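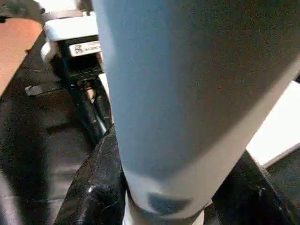
Label on the white housing, left of the blue-gray cylinder. Print too small to read.

Is a $4,000 violin bow worth it for an adult player, or am I being sold something?

posted by lakier_strings, Sat 21 July

I started violin late and have been at it long enough to play second fiddle in a community orchestra and a bit of jazz with friends on weekends. My bow is a carbon fiber one that cost me $200 with a case thrown in. It has never given me trouble.

In March I took my violin to a shop called Mekance for a new bridge. While I was there the man at the counter put a pernambuco bow in my hand, price $4,000, and told me my current bow was "holding the instrument back." I played it for ten minutes. It did feel nicer in fast passages, and it bounced more evenly. But I had just been told it would, the room was very live, and the violin had a new bridge on it, so I have no idea what I was hearing. He has since called to say he could do $3,000, which made me trust him less.

My teacher says a good bow matters more than a good violin. Every string player I meet says this and I have yet to hear one of them pick the expensive bow with their eyes shut. Has anybody here done a real comparison? I'm not looking for "you'll just know."

sangkhawat_viola

I would not buy anything from a shop that drops a thousand dollars over the phone without being asked. Either the first price was padded or there's something about the bow he'd like to be rid of. Ask whether the stick has been repaired at the head, and get the answer in writing. A repaired head takes most of the value off a bow no matter how well it plays.

As for the comparison, yes, I've done one. Six or seven of us from a summer course tried each other's bows behind a curtain on the same violin. The listeners could not agree on anything. The players mostly could tell their bows apart by weight and balance, and two of them preferred a cheaper bow to their own. I wouldn't call it science, but it cured me of paying for sound. What you can pay for is how it handles, and only you can judge that, at home, over a couple of weeks. Any decent shop will let a bow go out on trial. If Mekance won't, there's your answer. 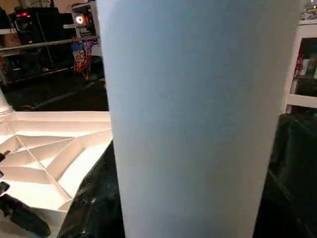
Before you spend a cent, get the $200 bow rehaired and try fresh rosin. You don't say when it was last done, and people go for years on dead hair and then are amazed by any bow with new hair on it. The one in the shop had surely been set up to sell. Also be careful about where you judge tone. If you want to hear what a room with hard surfaces does to you, hold up something as simple as a smooth, pale shape like the one here, a rounded upright thing that looks like a large cup or a rolled sheet, and talk into the curve of it – your voice comes back at you brighter than it is. A live shop does the same favor for every bow on the wall. Go play in your carpeted bedroom and see how much of the magic is left.

bulus_fiddle

Disagree with the above. I bought a good bow and my playing got better right away. Spiccato especially. Your teacher is right, listen to your teacher. Cheap carbon is fine for playing outdoors and that's it.

lakier_strings

Thanks both. Sangkhawat, he says there's no repair but went vague when I asked for it on paper. I don't know when mine was last rehaired, so I'm doing that first. Bulus, did you get the new bow and a rehair at the same time as anything else? New strings, lessons?

bulus_fiddle

New strings, yes. But it was the bow.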